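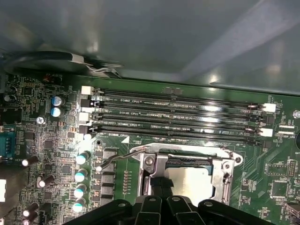
4. Repair as a reading problem

We came to this study through manuals, and we came away delighted by them. A service manual is a strange kind of prose: it is read in fragments, by someone whose hands are busy, and it still has to hold together. Thakur and Bajpai asked how readers find their place again after looking away from the page, and their answer — that they hunt for nouns — shaped everything we did next.

Our corpus holds 542 procedures from the Upadhyay collection, covering bicycles, sewing machines, radios and desktop computers. Each was split into single steps and coded by two readers. The computer manuals turned out to be the richest of all, full of small parts with names that readers had to match to what lay in front of them.
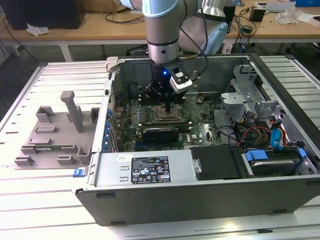

Figure 3. An open desktop computer lying on its side, with the motherboard and graphics card exposed.

We then rewrote 40 procedures so that every step began with the name of the part, followed by the verb. Readers loved these versions! They lost their place less often, and several asked to keep the sheets. The effect was strongest in long procedures, where a step such as "Lever: lift" could be picked up again at a glance.

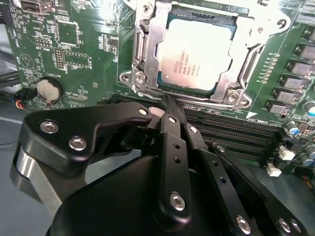 The second group of rewrites kept the verb first but repeated the part name in each step, even where a pronoun would have been perfectly clear. Shakya had warned us that readers might find this clumsy, and a few did. Most hardly noticed the repetition, and their comments dwelt on layout and type size. We return to pronouns in Section 5, where the sewing machine manuals give a wonderfully different picture.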